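Call for Participants: Sleep and Evening Routine Study

The Forsyth Institute for Home and Health, Pendville, invites adult residents of Pendville and Rirkthorpe to take part in a study of sleep habits in rented housing. The study will enroll 100 participants and is led by Dr. Elfriede Reuter.

Purpose of the study
The Institute wishes to learn how noise, street lighting and late meals affect the time at which tenants fall asleep. Findings will be shared with the Pendville Housing Office and published in summary form.

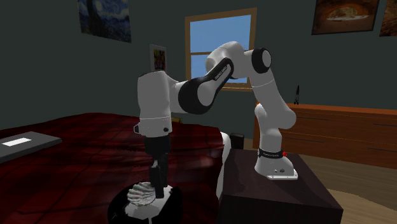

Who may apply
Applicants must be 18 years of age or older, must rent their current home, and must expect to stay at the same address through July. Persons who work night shifts or who are under treatment for a sleep disorder are not eligible. Only one member of each household may enroll.

What participation involves
Participants will keep a written sleep diary for 7 nights and attend 2 interviews at the Institute, one before the diary period and one after it. Each interview lasts under an hour. Evening appointments are available until 8:00 p.m.

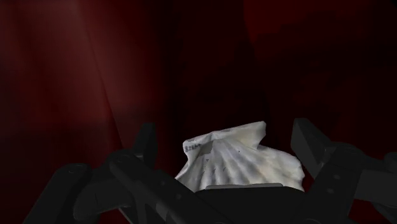
Payment and privacy
Participants who complete the diary and both interviews will receive a payment of $100. Travel costs are not covered. Diaries are stored under a number, and names are kept in a separate file. Participants may withdraw at any time without giving a reason.

How to apply
Application forms are available at the front desk or by mail from Reginald Whitlock, Study Coordinator, Forsyth Institute for Home and Health, 3210 Nondance Avenue, Pendville. Completed forms must be signed. Applicants will be notified of the decision in writing.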